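Sorting a mixed box of stock, what size bin?

stedell_shed
I've taken over the packing corner in our unit and inherited 2 big grey bins where everything gets tipped in together. Orders get picked straight out of them. Is it worth splitting it all into small trays, or do people live with mixed bins?

Trutero
Split it. I did ours in June and wouldn't go back. Small trays on a rack, label on the front, heavy stuff at the bottom. Rummaging in a deep bin is how boxes get crushed.

lisance7
Depends how many lines you carry. We have 800 and there's no wall long enough for that many trays. The slow sellers stay mixed and only the fast ones get their own place.

Trutero
800 is fine if the trays are narrow. You're still paying someone to dig.

lisance7
They dig for the slow ones only, and that might be 7 orders in a day. I'm not buying racking for that.

su_packs
What are the bins like? Depth matters more than anything else. If you have to lean in past the elbow it's too deep, whatever is in it. A false floor helps, we used an upturned crate.

stedell_shed
Rectangular, sloping sides, plain grey. I can reach the bottom but I don't enjoy it. Most of what goes in is small cartons and bagged bits. The bags always end up underneath.

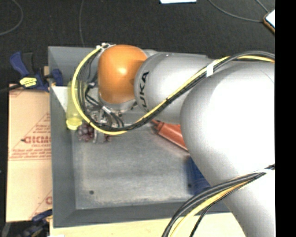 I'd rather keep the bins if I can, they were paid for and they stack. Would dividers do the job, or do they just fall over once one side is empty?

su_packs
Cardboard ones fall over. Cut them to the full width so they wedge against both walls, and put the bags at one end standing up.

Trutero
Dividers are a halfway house. You'll be back here asking about trays.

lisance7
Ours have held up fine. Try one bin with dividers, leave the other as it is and see which one people moan about.

stedell_shed
Will do one first then. Got some stiff board left over from a delivery, so it costs nothing but the cutting.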